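Plastlow Lure Log – README

The log collects casting and retrieve notes for 2 soft plastic swimbaits, the Plastlow Eren and the Plastlow Sotomayor. It holds 52 sessions, all fished from the bank at Dedham reservoir. Each row gives the bait, the hook size, the water depth and the number of strikes. 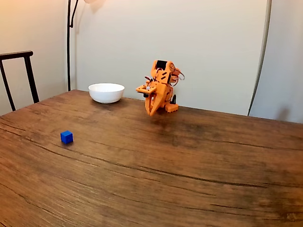
By the Plastlow log keeper | 22 Jul 2024

Depths are in metres and weights in grams. An empty cell means the value was not written down – please do not read it as zero. Rows from August of last year have no water temperature, as my thermometer was broken.

The file is limited to 800 rows. Corrections are welcome, but please send the row number with them.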